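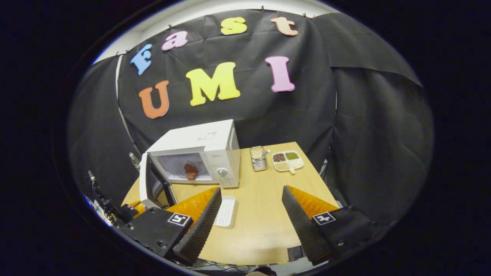

R. Khokhar
Sessional Lecturer, Holtano College

Gaming Mathematics, Unit 4: Wagering requirements

Last revised May 6, 2021

4.1 Definitions

A deposit bonus is credit added to a player's balance by the operator, normally as a percentage of the deposit. It can't be withdrawn on receipt. The wagering requirement (also "playthrough" or "rollover") is the total value of bets the player must place first. It is stated as a multiple of the bonus, or of deposit plus bonus. Read the terms for the base before doing any arithmetic; the second form on a matched deposit doubles the turnover.

Turnover is the sum of all stakes, winning and losing. It is not net loss. Students confused the two in the April assignment.

4.2 Expected cost of clearing

Let B be the bonus, k the multiple, and h the house edge of the game played. Ignoring bankruptcy before completion:

Required turnover = kB
Expected loss = hkB
Expected value of bonus = B(1 - hk)

The bonus has positive expected value only where hk is less than 1.

Worked case. Wondetari, the model operator used in this unit, credits $70 on a base of bonus only, with a multiple of 29. Required turnover is $2,030. On a game with a house edge of four per cent the expected loss is $81.20, so the expected value of the bonus is -$11.20. At two per cent the expected loss is $40.60 and the value is +$29.40.

4.3 Game weighting

Operators credit different games at different rates. If a table game counts at weight w, replace k with k/w in the formulas above. A low-edge game at a small weight is often worse than a high-edge game at full weight. 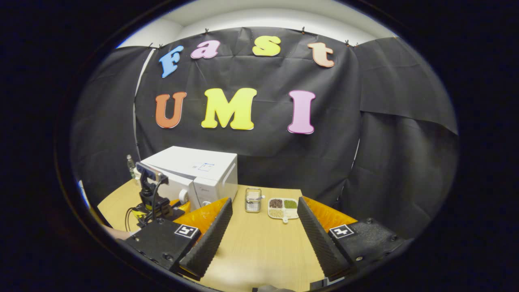
Does the formula still hold if the player runs out of money before clearing?
Only as an approximation. A player who goes broke early stops betting, so average turnover falls below kB and the losses are bounded by the balance. Use the simulation in the Neltley workbook for these cases.

4.4 Withdrawal caps

Some terms limit the amount that can be withdrawn from bonus play. Wondetari's cap is $300. A cap truncates the upper tail of the distribution and lowers the expected value, most of all for high-variance games. The sample log in the workbook contains 2,498 spins; apply the cap to the final balance, after the requirement is met.

Reading for Unit 5: course pack, section on variance and bet sizing.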